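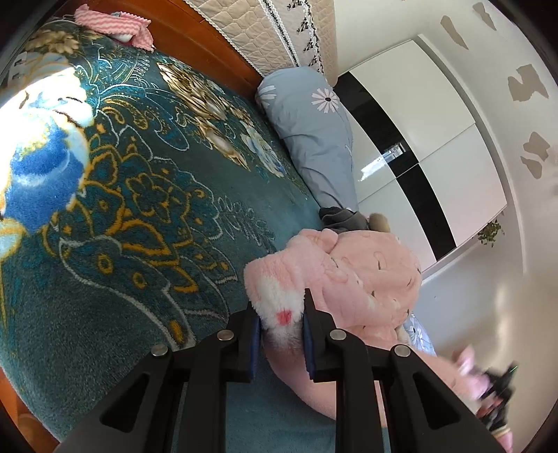

The Pink One

by Quyên Đồng

Posted in Short Fiction, April

Lavanya started with the bedroom because it had the best light before ten. The rules said daylight where possible. They also said leave the room as you normally live in it, and she had taken that seriously for the first week and then started putting her bras away.

The task that morning was Garments, Soft, Bed to Pile. You picked up a piece of clothing with the gripper, moved it, let go, and pressed the button to end the take. Then you did it again with the same garment lying a different way. Zornitz paid by the accepted take. She had been sent a target of 105 for the day and she was on 60, and the pink fleece had been in a good many of those.

It was a good garment for the work. The jaws slid off her work shirts and made a mess of anything with buttons, but the fleece had fluffy white cuffs, and if she came down on a cuff and squeezed, the rest followed. She had put this in the notes box on the app. Somebody called S. D'Souza had written back, "Please also attempt body of garment, not only cuff."

So she attempted the body of the garment. She pinched it in the middle of the back, where the pattern was fainter, and lifted, and it came up in a lump with the sleeves hanging. She moved it a foot to the left and opened the jaws. It fell on its own sleeve. She pressed the button.

"Are you winning?" her mother-in-law said from the doorway.

"Sixty-one."

Sumathi came in with two cups of tea and looked for somewhere to put them. She had been staying since February. It was her blanket on the bed, the teal one with the gold scrolls, brought over in a suitcase that had held nothing else, and her quilted cover on the headboard. Lavanya had grown used to both. A man from Zornitz had rung once, in the second week, to ask if she might do some takes on a plain sheet, and then rung again two days later to say no, patterned was better, the more pattern the better, could she keep the blanket.

"They like it?" Sumathi had said.

"They asked for it specially."

Sumathi had told her sister this on the phone, and later the woman at the chemist.

Now she put the tea on the windowsill and sat on the chair to watch. She liked to watch. She held her cup in both hands and said nothing during a take, because Lavanya had told her in the first week that the sound was recorded as well, though she didn't know if that was true.

Take 62 was the cuff again. Take 63 was the collar. On 64 the fleece caught on something and brought a blue thing along underneath it, and Lavanya had to decide whether that was a fail. The rules had a page on fails. A fail was still paid if you labelled it, at half rate, up to a limit. She labelled it.

"Why do they want the bad ones?" Sumathi said, when the button had been pressed.

"So it knows what bad looks like."

"Who tells it?"

"I do. I just did. I put a cross."

Sumathi thought about this. "And if you put a tick by accident?"

"Then somebody checks. Senthil somebody."

"Does he see the room?"

"He sees whatever the gripper sees."

Sumathi got up and straightened the wardrobe door, which had been open a finger's width, and sat down again.

By eleven the sun had moved onto the blanket and was glaring off the blue flowers. Lavanya stopped and drank the cold tea. Her left hand ached from squeezing. The glove on the other hand was too warm, but you had to wear it, it was on the list with the closed shoes and the charged battery. She took it off for the length of the tea and put it on again.

There was a message on the app from Cirkier, which was the name the system went by. It wasn't a person, but it signed its messages. It said that its next training run would close on Thursday and that Hulent Road had contributed 3,396 accepted takes, and thank you.

"Is that all you?" Sumathi said, reading over her shoulder.

"That's the whole street. There are four of us. The students at number nine do kitchens."

"How many is you?"

Lavanya scrolled. "One thousand and fifty-six."

"Of clothes."

"Clothes and towels. I did some spoons in March."

Sumathi nodded slowly. She had worked for thirty years in a school office and she respected a total. She asked how long it would take a child to learn to pick up a jumper, and Lavanya said she supposed a child did it a few times and had it. Sumathi said no. She said Chandrasekhar had been five before he could be trusted with his own clothes and that he used to lift everything by one sleeve and drag it behind him down the hall, and that she must have shown him a thousand times if she had shown him once.

"He still does that," Lavanya said.

"With the dressing gown."

"With everything."

They did another run until lunch. Sumathi asked if she could choose the way the fleece lay, and there was nothing in the rules against it. She took it by the shoulders and dropped it. The first time it fell quite flat, and she wasn't satisfied and did it again. After that she got better. She rolled it, she turned one arm inside out, she pushed it up against the pillow so that only the hem showed. Lavanya failed on that one twice and put two crosses.

"Too hard?" Sumathi said.

"No, it's good. Do another like that."

At 88 the jaws began to stick. There was fluff in the hinge. She picked it out with a pin and then wiped both pads with a damp cloth, as you were meant to every 50, and wrote the time in the log.

At 93 the phone rang, which spoiled the take, and it was Senthil D'Souza. She had never heard his voice. He sounded younger than his notes. He said he had just looked at the morning's upload and wanted to ask about the last 20.

"Are they wrong?"

"No, no. They're very varied. We usually see people settle into one or two starting poses after a while. It's natural, you put it down the same way each time without thinking. These are all over the place. Have you changed something?"

Lavanya looked at Sumathi, who was sitting with the fleece on her knees, waiting.

"My mother-in-law's been putting it down for me."

There was a pause. "Is she registered?"

"No."

"Does she appear?"

"Her hand might. At the start."

He said he would have to trim the starts. He said it wasn't a problem, he could trim them. Then he asked whether she would like to be registered, because there was a setter's rate, not a large one. They had used it last year at the Sezer flats, where people worked in pairs. Lavanya put her hand over the phone and asked.

"What would I have to do?" Sumathi said.

"What you're doing."

"For money?"

"A bit of money."

Sumathi wanted to know if there was a form, and if the form needed her passport, and if they would write to her at this address or at home. Lavanya passed the questions along one at a time and he answered them one at a time. There was a form. It didn't need the passport. They would send an email.

"Tell him I'll read it first," Sumathi said.

"She'll read it first."

"Of course," said Senthil D'Souza. "And could she try the towels? We're short of difficult towels."

When he had gone Lavanya reset the counter and checked the battery, which was at a third and would do until the end. Chandrasekhar would be home at six and would want the bed back. She took hold of the gripper.

Sumathi had gone out to the airing cupboard. She came back with the fleece over one arm and four towels, and stood at the foot of the bed looking at the space.

"Finish the pink one first," Lavanya said. "Twelve more."

Sumathi laid the towels on the chair. She shook the fleece out, folded it once across the middle, considered it, and let it drop.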